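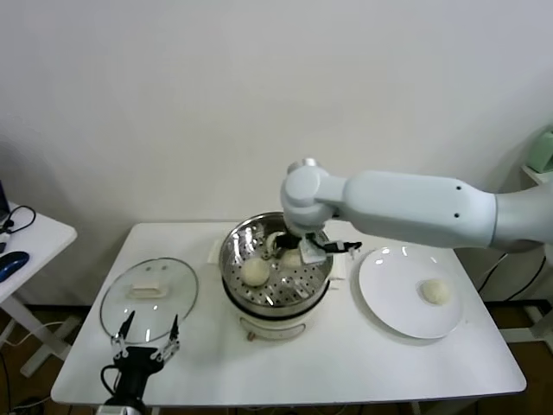
Thread on teleoperating the bun task, for anyone setting up something similar. Notes from the Skilex work at Prerkthorpe, mostly about what goes wrong on the operator's side.

The task as written: lid off, buns from steamer to plate, one at a time. Two arms, one operator, leader handles. We recorded 49 episodes in December and kept 29.

The other 20 went for three causes. Most were hesitation. If the operator hovers above the tray for several seconds deciding which bun to take, the policy learns to hover. It learns it very well.

Fix for that: decide the order before the recording starts. Nearest bun first, back of the tray last, every time. Operators dislike this. The trained policy doesn't mind.

Second cause was the pot wall. Coming in at an angle, a finger touches the steel on the way down and the operator corrects without noticing. Come in from above, wrist vertical, then descend. Slower by hand, far more repeatable on playback.

Third was squeeze. A bun gives you almost nothing through the handles. We have no force feedback on this rig, so people close until they see the dough deform, and by then it's too late. We now cap the closing width in software and let the operator pull the trigger as hard as they like.

Lid handling deserves its own post. Glass is poor for depth cameras and not much better for people looking at a screen. Put it down flat, handle up, same side each time, and park the idle arm near it.

On the idle arm: hold it still. Early on we let the operator rest a hand on the second handle and every small twitch went into the data. The policy reproduced the twitches. There's a clutch pedal now.

We tried Orellana's hand-guiding mode as well, where you grab the arm and push it through the motion. Good for the lid. Bad for the buns: your own arm ends up in the head camera view and blocks the tray.

Replay check, which I'd do before any training: run a recorded episode back open loop with the buns in their original places. If it can't manage its own recording, look at calibration first. Ours was 2 mm out at the wrist.

Current state: retrained on the 29 with the Nondent codebase, defaults apart from a shorter action chunk. Front buns are fine. The back one still gets clipped on approach. More episodes of that one next.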